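October, notebook, Bonosell quest and location scripts

Build 172 loaded at 09:40 on the test machine. Carrying on with the Trukemar harbour cell, mainly the locked containers and the ferry list.
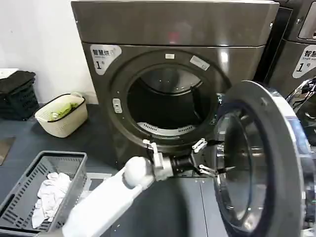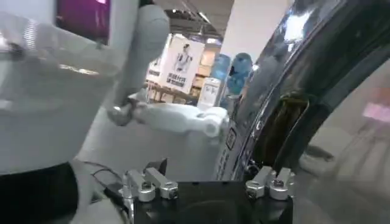
Ferry list first. The ship at Trukemar should offer Dafis and Kimon from the start, with the Bonosell landing added once the permit quest is at stage 6. On a clean save all three show straight away. The stage check reads the journal index before the journal has been initialised, gets a null, and treats null as passed. Changed the comparison so that null fails. The same fault is probably in the hold hatch, which uses a copy of that script with the destination lines removed. The hatch is still a flat square lid on a box, and I want it replaced with a round door on a side hinge, like the dryer door with the thick glass and chrome ring, so that the player can see into the hold before opening it. Collision for a swinging round door is a separate job. For now the mesh can open to a fixed angle and stay there.

Containers, lower deck:

- Captain's chest: lock level 70, key on the shelf in the upper cabin. Opens correctly with the key. Picking it also works but doesn't raise the crime flag. Ownership field was blank, now set to the ship's faction.
- Barrels by the mast: levelled list returns nothing below player level 6. Added a fallback entry (rope, dried fish, lamp oil).
- Crate under the stairs: can't be selected from the front. The stair collision box covers it. Moved the crate forward, left the stairs alone.
- Second chest in the hold: holds 911 gold. Should be 91. Typing error, mine.

Guards in the hold go hostile when the player arrives by ferry, as the arrival marker is inside their trespass volume. Moved the marker up to the deck beside the gangplank. Tested from Dafis and from Kimon, no reaction from either guard. Not tested from the Bonosell landing, where the return route isn't hooked up yet.

Cell load time is nearly 6 seconds with the new rigging. Without the rigging it drops to under 2. Whoever picks up the art side: the ropes are separate objects and each one carries its own material. Merge them before anything else is tried.

Open:

1. Null check in the hatch script.
2. Dafis dock sign still says Kimon.
3. Ship's mate repeats the permit line after the quest is closed.
4. Re-run all of the above on an old save, pre-172, and see whether the blank ownership field is stored in it.

Stopped at 16:15 with the hatch script checked out.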